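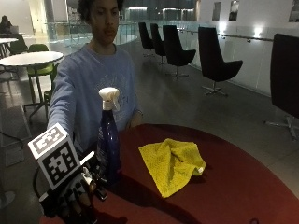

Barance Canvass Kit review: six weeks of door knocking in Darville

I ran the field side of a city council campaign in Darville last year, and we bought the Barance Canvass Kit in July, when it was clear that paper walk lists were not going to hold up. The seat was open, the ward is long and narrow, and most of our people could only give us a couple of hours after work. I have now used the kit through one full general election and a short special election for the school board, so this covers both.

What you get

The kit is a box of clipboards with a phone mount on the back, a set of lanyards, a printed script holder, and a login to the Barance walk list software. The software is the part you are paying for. You load the voter file, draw your turfs on a map, and each canvasser opens their turf on a phone by typing in a short code. Answers come back to the office as they are entered.

Our package covered 13 canvassers. You can add seats one at a time, but the box only has clipboards for the number you ordered, and extras ship separately. We paid $400 for the package and $6 for each additional seat per month. Shipping on the extra clipboards took longer than I wanted.

Setting up

Loading the voter file took me most of an evening. The county gives it out as one big spreadsheet with column names that mean nothing to anyone outside the clerk's office, and Barance wants its own names. There is a matching screen where you line them up. It guesses well on names and addresses and badly on everything else. It put precinct numbers into the apartment field, and I did not catch that until a canvasser called from Delacroix Street to ask why every house was a unit 4.

Fix the columns before you cut turf. If you reload the file afterward, the turfs stay on the map but the results already entered get moved to a separate tab, and you have to merge them by hand. The help page mentions this near the bottom.

Cutting turf is pleasant. You drag a line around some blocks and it tells you how many doors are inside. It will also suggest a walking order. The walking order is good on a grid and poor anywhere else. In the hills at the north end of the ward it sent people down one side of a road, across a creek with no bridge, and back up. I ended up turning the order off for those turfs and letting people sort it out for themselves.

At the door

The phone screen shows one household at a time, with large buttons for support level and a box for notes. Older canvassers picked it up quickly. Loretta Bellamy, who walked more turf for us than anyone, had never used a canvassing app and needed one short walkthrough. Her main complaint was that the buttons for "lean yes" and "lean no" sit next to each other and are the same shade of gray until you tap one. She mis-tapped a fair amount and so did I. You can undo, but only while you are still on that household. After that it has to be changed from the office.

The notes box is too small. It holds 100 characters and then simply stops taking text, with no warning. People at the door talk about bus routes, the library hours, a tree on the neighbor's lot, and we lost the ends of many of those. We told everyone to write long comments on the paper sheet and hand it in at the end of the shift, which meant I was typing again at night. That was the job I had bought the thing to get rid of.

Offline use works. There are dead spots along the river and the app held the answers and sent them once the phone had a signal again. I checked this on several turfs against paper and nothing was missing. The one catch is that you have to open the turf before you lose the signal.

Battery drain is heavy. A full shift in warm weather would take my phone most of the way down. Bring a charger.

The clipboards

Better than I expected. The phone mount grips well and doesn't block the paper. The clip is stiff enough to hold a stack of door hangers in wind. The lanyards are cheap and two of ours came apart at the plastic clasp in the first week - we replaced them with string. The script holder is fine, but it only takes a half sheet, so plan your script for that size.

Results and reports

The nightly report is a single page with doors attempted, conversations, and support counts by precinct. It is clear and I could forward it to the candidate without explaining anything. If you want more than that you export to a spreadsheet, and the export is clean.

There is no good way to track yard sign requests. You can make a custom question for it, but the answer doesn't show on the map, so whoever is driving the signs around needs a separate list.

For the get-out-the-vote weekend, the software can drop people who have already returned a ballot, if your county publishes that list. Ours does. It cut our turfs way down on the last two days and probably justified the price by itself.

Compared with Ravutau

A neighboring campaign used Ravutau and let me walk a shift with it. Ravutau has a nicer map, a proper notes field, and handles yard signs. It also costs more, wants a contract through the end of the year, and failed on me twice without a signal. For a statewide race with paid staff I would look at it first. For a ward race, I would stay with Barance.

Support

Email only. Answers came the next morning, written by a person who had read the question. In the last week before the election that slowed to two days, which is a bad time for it to slow down.

Would I buy it again

Yes, for a local race with a team about the size of ours. Get the voter file cleaned up first, buy your own lanyards, and keep some paper. I took one star off for the notes box and half a star for the gray buttons. Barance says a longer notes field is coming in the next version. I haven't seen it yet.

Three and a half stars out of five.

Posted March 4, 2025

Contact | Copyright 2025, all rights reserved | Back to top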